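Workshop Report: Home Robot Build Moves Forward at Lunthorpe

Members of the Lunthorpe shared workshop will know that the two-armed household robot has occupied the rear bay since November. The simulation stage of the build is now under way, and the project group has asked that a short account be given to the membership.

The robot is being designed to clear a dining table and to work safely in small rooms. Before any motor is powered in the bay, each movement is tried in a simulated apartment prepared by Angharad Gwilliam. The group has set itself a target of 112 trials, of which 90 must end without contact with a wall, door or piece of furniture.
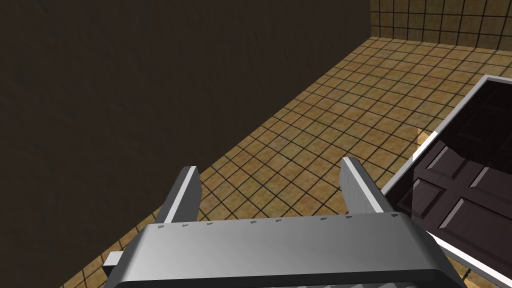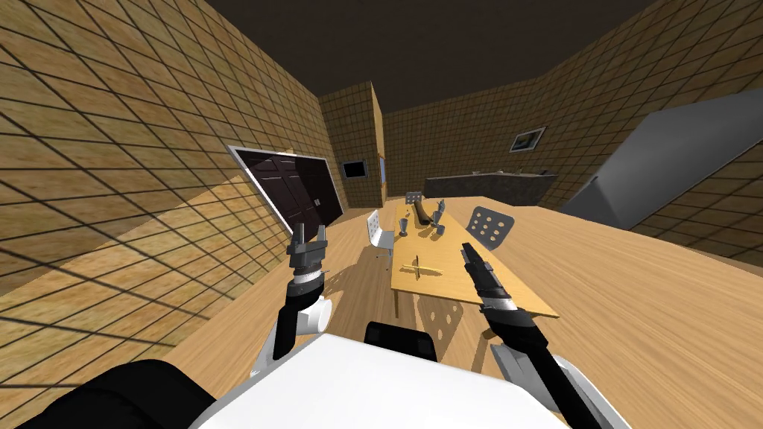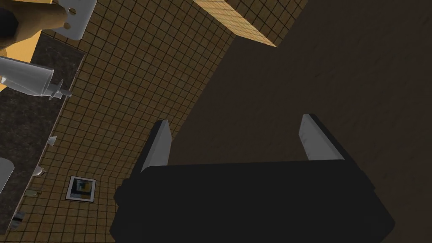
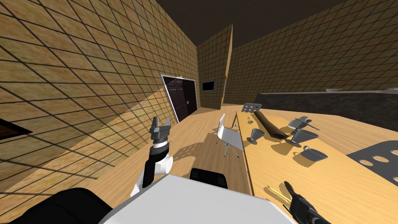
Simulated views from the Lunthorpe build. The dining table appears in the second and fourth.

Thierry Picard has written to ask whether the group is placing too much trust in simulated rooms. In his own build, he reports, the arm behaved well on screen and then sagged under its own weight on the bench, and he lost most of a month to correcting the joint settings. He recommends that every arm be weighed with its cables fitted and the figures entered before further trials are run.

The group has accepted this recommendation. Both arms will be weighed at the next build session, and the model will be updated accordingly. Members who own an accurate hanging scale with a capacity of at least 22 pounds are invited to lend it for the evening.

Build sessions begin at 7 p.m. and are open to all members who have completed the electrical safety course. Places are limited to 10 per session. Names may be entered on the sheet beside the tool store.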